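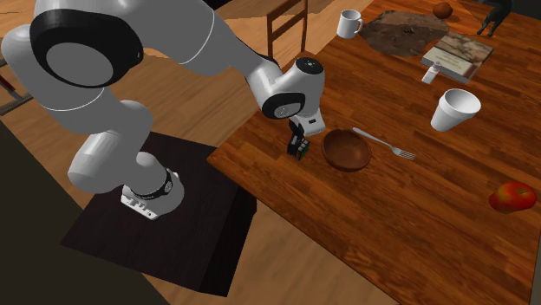
Review: the Ongart Frontier Map Set

I read a lot of defense news, more than is good for me, and for years I've read it with a phone in one hand trying to work out where anything is. A spokesman says there has been no movement near such and such a pass, a paper across the border says there has, and I can't tell you whether the two places are next door or a day's drive apart. So when my neighbor Ewurabena Arthur mentioned that she'd ordered the Ongart set and liked it, I went ahead and bought one too. It cost me $89, and I winced a little.

What you get is a flat box with 40 folded sheets, each covering one stretch of disputed or heavily guarded border, plus a gazetteer that runs to over 400 pages. The gazetteer is the part I've fallen in love with! Place names in this kind of news get spelled four different ways depending on who is doing the denying, and Ongart lists the variants together with a sheet number and a grid square. I've had it open on my knees most evenings since March.

The sheets themselves are very good on mountains and rivers, and decent on roads. Airfields are shown with the length of the runway, which is handy when an article claims that big transport planes have been landing somewhere and you'd like to know if they could. Each side's claimed line is printed in its own color, and the line that is really held on the ground is a plain black dash. I thought that was a fair way to do it, though I expect somebody will write in to complain.

Now for the grumbles. The folds are stiff and the first couple of sheets I opened have already begun to split at the corners (I may be rough with maps – my husband says so). The type in the valleys is tiny, and I needed a magnifier for sheet 2. And there's no index sheet showing how the maps join up, so I drew my own on the lid of the box.

I did look at the Jornus atlas before buying. It's bound, it's prettier, and it has nice essays in it, but it's heavy to hold and the scale is too small for following a single crossing point. If you mostly want background reading, it may suit you better. Wosen does a cheaper packet as well, only I couldn't find a copy to look through.

I got mine from the bookshop in Dinthorpe, who ordered it in and were very sweet about it. Corrected sheets are sold singly, and I've asked them to put me down for the next batch.

Four stars from me, with the missing one for the folds.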